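Section 4. Setting up the wash station routine with the Nimri hands

I wrote this part of the Grindgate guide for whoever works the shift after the set-up crew has gone home, so it's plainer than the rest. If you've used the old Fadance arms, forget the grip settings you know. The Nimri hands close differently and you'll crush a few things before you trust me on that.

Before you start, read the job sheet for your room. Bottles come first in the routine, then cloths, then small counter items.

1. Wake the arms from the laptop and wait for both camera views to load. If one stays black, close the window and open it again.

2. Pick program 16 (bottle, capped). Program 290 looks like the same thing in the list but it's the old Flidorov version — leave it alone.

3. Set the grip to Soft. Plastic bottles dent well before the alarm goes off.

4. Run one grasp with no lift and look at where the fingers land. You want them wrapped well around the body of the bottle.

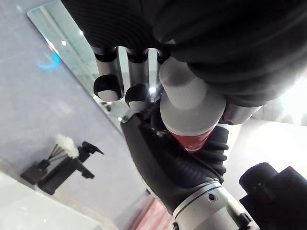 Fig. 4-1. Hand closed on a white plastic bottle with a red label.

5. If the bottle slides when you nudge it, open the hand, move the bottle a little, and try again. Please don't go straight to a harder grip! I did that for most of September and all I got was a pile of bent bottles.

6. Save the grasp under the room name. Skip this and the next person starts from zero.

CAUTION: Keep your own hands out from between the fingers while the arm is live, even when it looks parked. Press Hold first, then reach in.

Note: Error 257 means the hand has lost track of a fingertip. Open and close it once. If the error comes back, stop and log it.

Now, the counter. This is where the job has changed the most for us. I used to wipe down and restock every sink myself, and I could do it half asleep. These days I spend more of the shift in a chair near the arm, watching how it reaches and stopping it when I don't like what I see. My knees are happier. My eyes get tired, though, and I'd take a real break between rooms even if the schedule says you can squeeze in another one.
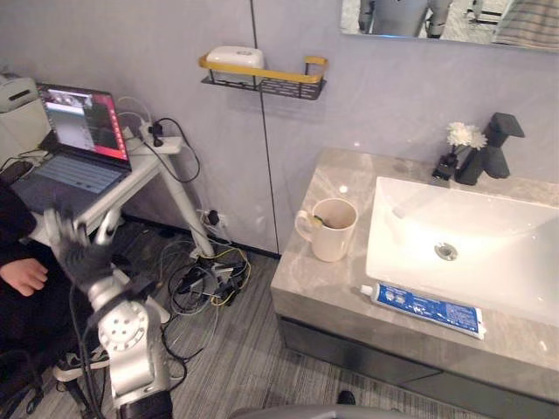
7. Lay out the small items before you load the counter program. Toothpaste goes near the front edge, and a mug should have its handle out to the side where the fingers can get at it.

8. Run the counter program at half speed the first time through. Stay close enough to reach Hold without getting up.

9. Write down every stop you made and why. A short line is fine ("too near the vase" is one of mine). We use those notes to decide which tasks stay with people, so if something feels wrong to hand over — say so in the log.

Note: The log cuts off at 1,199 characters and doesn't warn you. Start a second entry if you run long.

10. Press Hold, park both arms, and sign out on the laptop. Cloth set-up is in Section 5.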